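Dillum open day, 13th May – anyone else go?

mquinlan
Went through the Dillum open day. The arm demo was the main draw. Three black fingers on the gripper, wrist camera feed up on a monitor so you could follow along from the operator's side. I grabbed a still.
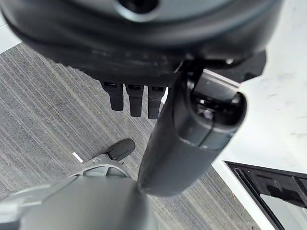

Wrist camera view, fingers over the carpet

torque_pete
Carpet is a poor choice for a demo area. Stripes like that give the vision side grief.

mquinlan
It's an office floor, Pete. They weren't going to pour concrete for one afternoon.

Bauerfeind_H
I disagree with Pete. We ran 479 cycles over patterned flooring at Litlow in November and lost 5 to bad detection. Lighting matters more – that white surface on the right would bother me first.

torque_pete
Different camera, different lens. Doesn't carry over.

Bauerfeind_H
Fair on the lens. Did they give a payload figure?

mquinlan
No. I asked twice and got a brochure.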